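Vulier Robotics Club – arm help log
Ticket 631, opened 2nd February

1. What we're seeing
Hello again, and thank you for being so patient with us! Our students are practicing the apple task for the Bundstead meet, and the log shows a grip timeout at step 1,814 on many of our runs.

Bowl and plate, from three points in our practice:
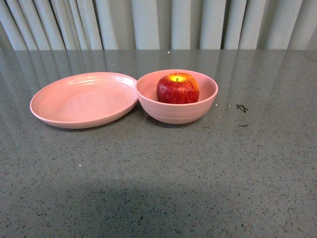
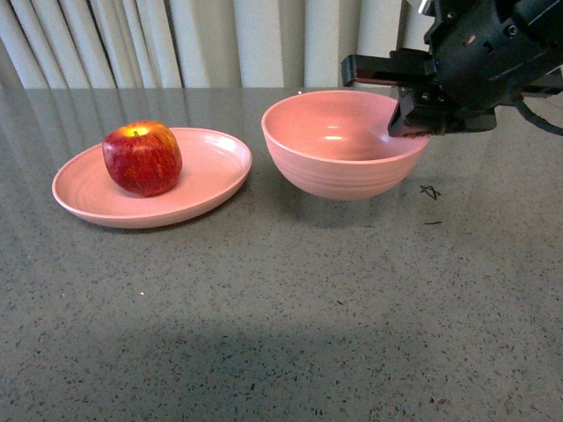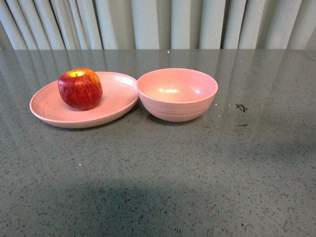

2. Tried so far
Restarted the controller, then lowered the finger speed to 11 – same timeout. Next up is the older settings file.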